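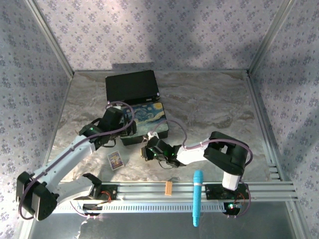 Vekatar Writing Desk: Review After One Winter of Use

By Odette Lacroix
Jun 8, 2018

The Vekatar is a solid oak writing desk with a sloped front, a shallow center drawer and a row of pigeonholes along the back. It sells for $839 from Căpraru, a small furniture store that ships it in one box. I bought mine at full price to replace a secondhand Stolberg desk with a split top.

I write letters, pay bills and do a fair amount of paper bookkeeping. I don't keep a computer on my desk. If you do, some of what I say here will matter less to you, and the part about the cord hole will matter more.

Delivery and assembly

The box weighs 125 pounds. The driver left it inside the front door, and that was the end of his job according to the order form. My sister and I opened it in the hall and carried the pieces upstairs one at a time, which I would recommend even if you have a strong helper. The top is the heaviest piece and has nothing to grip.

The legs attach with long bolts and a wrench that comes in the box. The directions are clear except at the step for the back rail, where the drawing shows the rail upside down. The groove faces up. I put it in the wrong way first and had to take both back legs off again.

All the holes lined up. One bag of screws was missing its washers, and Căpraru mailed a new set without asking for photos or a receipt number.

The top

The writing surface is smooth and has a dull finish that doesn't throw light back at you. A single sheet of paper lies well on it, and a ballpoint doesn't sink into the grain as it did on the Stolberg. For a fountain pen I still use a blotter.

The slope is gentle. A pencil will roll if you set it down pointing sideways, and there is a low lip at the front to stop it. The lip is rounded over, so it doesn't press into the wrist. I noticed it for the first week and then stopped noticing it.

The finish marks more easily than I expected. A mug left a pale ring that came out with furniture oil and a soft rag. A scratch from a staple has stayed. 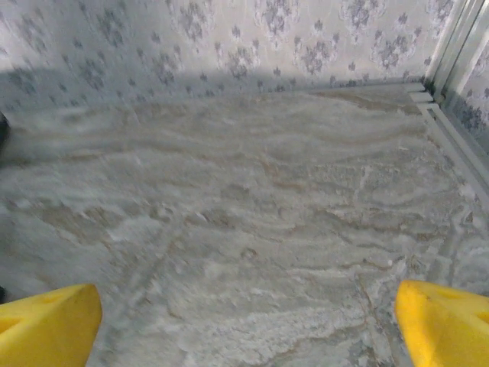
Vol. 40, No. 2

The drawer

The drawer is the weak point. It runs on wood, with no metal slides, and in dry weather it moves well. During a damp stretch in early spring it stuck halfway and had to be worked out from side to side. Rubbing a candle along the runners helped for a few weeks at a time.

It is also shallow. Envelopes, stamps and a checkbook fit. A box of staples standing on edge does not. The drawer has no stop, so if you pull it quickly it comes all the way out and empties onto your lap. A desk at this price should have a stop. I screwed a small wooden turn button to the inside of the back, and that has solved it.

The pigeonholes

These are well made. The dividers are thin but set into grooves, and none of them has worked loose. A folded letter fits with a little room at the top. The outer slots are wider and will take a small ledger.

There is one cord hole behind the pigeonholes on the left. It takes a lamp cord if the plug is a narrow one. Mine wasn't, and I ran the cord around the side.

Compared with the Asa

Căpraru also carries the Asa, a plainer desk with a flat top and metal drawer slides. I tried one in the store. The drawer is better in every way, deeper and easier to pull, and the desk costs less. But it wobbled when I leaned on the front corner, and the legs are set in far enough that my knees hit them when I turned in the chair. The Vekatar doesn't move at all, even on my uneven floor — I have one folded card under the back left leg.

Who it suits

Buy the Vekatar if you write by hand most days and want something heavy that stays where you put it. For storage, look at the Asa or buy a separate cabinet. I would also think twice if your house gets damp in summer. I'll see how the drawer does in August and add a note if it gets worse.

Care so far: a dry cloth weekly, oil once, candle wax on the runners when needed.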